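4. 과일 보관하기 (Bradura 저장고, 모델 Ditar 154)

4.1 처음 사용하기 전
1) 전원을 연결하고 2시간 동안 비워 둔 상태로 운전하십시오.
2) 습도 다이얼을 '감귤' 위치에 맞추십시오.
3) 과일은 씻지 말고 마른 천으로만 닦아서 넣으십시오.
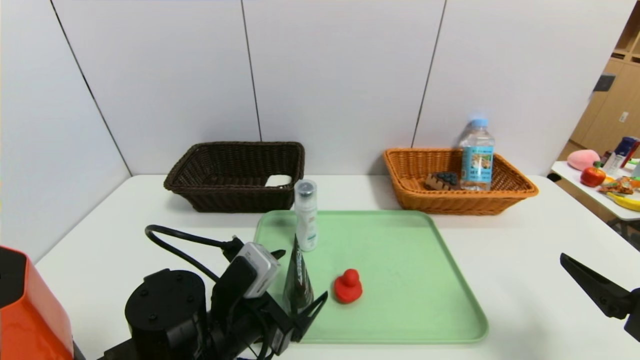 귤을 씻어서 넣었더니 사흘 만에 꼭지 쪽에 곰팡이가 생겼다는 의견이 Cullance 게시판에 있었습니다. 물기가 남은 과일은 그날 안에 드시는 것이 좋습니다.

4.2 과일 넣기
4) 무거운 과일을 아래 칸에, 무른 과일을 위 칸에 놓으십시오.
5) 한 칸에 두 층보다 높게 쌓지 마십시오.
주의: 사과와 감귤을 같은 칸에 두지 마십시오. 감귤이 빨리 상할 수 있습니다. 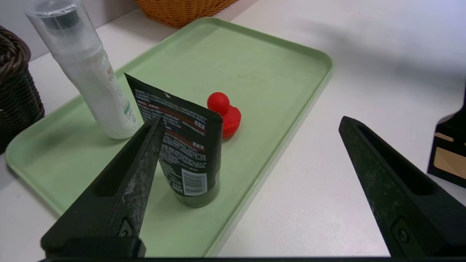
6) 문을 닫고 표시등이 초록색으로 바뀌는 것을 확인하십시오. 표시등이 계속 깜박이면 문 고무에 잎이나 줄기가 끼어 있는지 보십시오.

4.3 매주 점검
7) 과일을 꺼내서 아래쪽을 살피고, 무른 것은 바로 빼내십시오.
8) Phí 필터를 흐르는 물에 씻고 완전히 말리십시오.
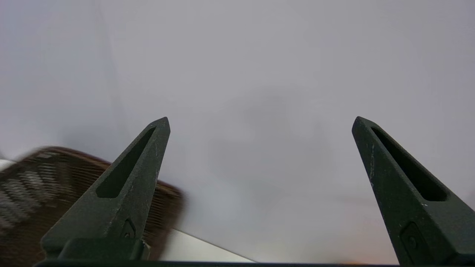
9) 필터를 다시 끼울 때는 화살표가 위로 가게 하십시오. 12월부터는 귤이 많이 나오는 시기이므로 필터를 더 자주 씻어 주십시오.
참고: 교체용 필터의 부품 번호는 105입니다.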